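How to sort a mixed box of large building bricks by color

A mixed box of big toy bricks is easy to live with until a child wants to build something in one color. Then the whole box goes over on the floor. Sorting by color fixes this, and it takes less time than sorting by shape. I run the toy shelf at the Girkosgate play library in Distthorpe, and this is the way we do it when a set comes back.

The method works for any of the large bricks made for small hands. It also works for the small ones, but you will need more bins and more patience.

What you need

The bricks, a few open bins, a flat surface and a dish towel. One bin per color is the rule. If a color has only a handful of pieces, it can share with another rare color, but don't let it share with one of the main ones.

Plain bins in white or clear plastic are best. A colored bin makes you stop and think every time, particularly if the bin is red and the bricks going into it are green. Low sides help too. You want to drop a brick in without lifting your arm over a rim, and you want to see what is in there from where you sit.

The surface should be a different color from the bricks. A dark mat or a dark tabletop is good. A patterned rug is not, as small pieces disappear into the pattern.

Before you start

Take apart anything that is still stuck together. Do this first and do it all at once. If you pull pieces apart while sorting, you end up with one half in your hand and forget which bin you were going to.

Two flat bricks pressed together are the hardest. Push them sideways against the table edge, or use a third brick as a handle on top and rock it. Don't use a knife. We had a box from Bustano last May where every second brick had a nick along the rim, and those nicks catch on fingers.

Next, pull out whatever isn't a brick. Crayons, puzzle pieces and doll shoes all go in a bowl to be dealt with later.

Setting up the bins

Put the bins in a row along the far side of the table, with the bricks between you and them. Set the bin for your most common color on the side of your stronger hand. Leave a bin empty for the color you haven't thought of. There usually is one.

Now tip out the bricks. Don't empty the whole box. A couple of handfuls is enough for one round, and the pieces should lie flat with a little table showing between them. A heap slows you down, because you spend the time digging.
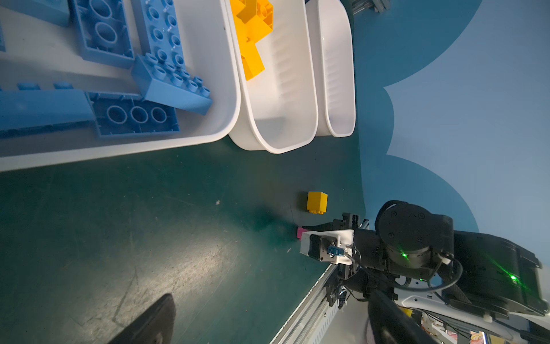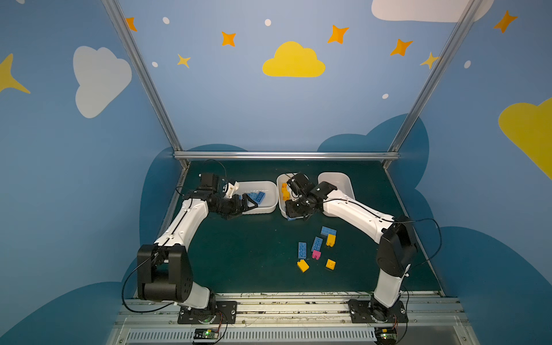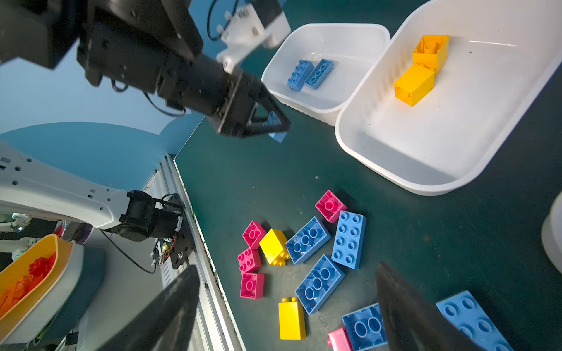 Sort one color at a time. Pick the color you have the most of, go over the whole table for it, and put every piece in its bin before you touch the next color. Going brick by brick in whatever order they come feels faster, but your hand crosses the table far more often and the mistakes add up. Drop the bricks in however they fall. The blue ones in the first picture are lying every which way in the big white bin, some with the studs up and some with the hollow side showing, and that is fine for storage. Lining them up is a separate job, and only worth doing if the bin won't close.

Leave the small pieces for the end of each round. A two-stud brick is easy to miss when there are longer ones next to it, so once the table looks clear, look again along the edges of the mat and right up against the bins. Pieces tend to get pushed there by your sleeve.

When one round is done, tip out the next two handfuls and go again. With a set of 600 pieces we stop halfway and check the bins before going on. Stir each bin once with your hand. A stray brick of the wrong color shows up quickly if the bin isn't too full.

Problem colors

Orange and dark yellow are hard to tell apart in the evening. Sort those near a window, or put one brick of each on the mat as a guide and hold the doubtful ones beside them. Old white bricks turn cream over the years. We keep them with the white.

See-through bricks get their own bin, whatever the color. Children look for them as a group, and they scratch more easily when they are mixed in with the solid ones.

Two people sorting

Two people can work at one table if each has their own colors. Agree on this before you start, and sit so that your arms don't cross. With small children, give the child one color and do the rest yourself. A child of 4 will manage a color without help and will usually want a second turn.

Milan Wuyts, who does our returns in the afternoon, prefers to work alone with the radio on. He gets through a full box in around 2 hours, and that includes the taking apart.

Putting the bins away

Wipe the bricks with a damp towel if they need it and let them dry before you put a lid on. Write the color on the lid even though the bin is see-through, as the lids get swapped.

Stack the heaviest bin at the bottom - normally the most common color. The set we call the Chornovol set, after the family who gave it, has its own shelf, and its lids are marked with a C so that it doesn't get mixed into the others.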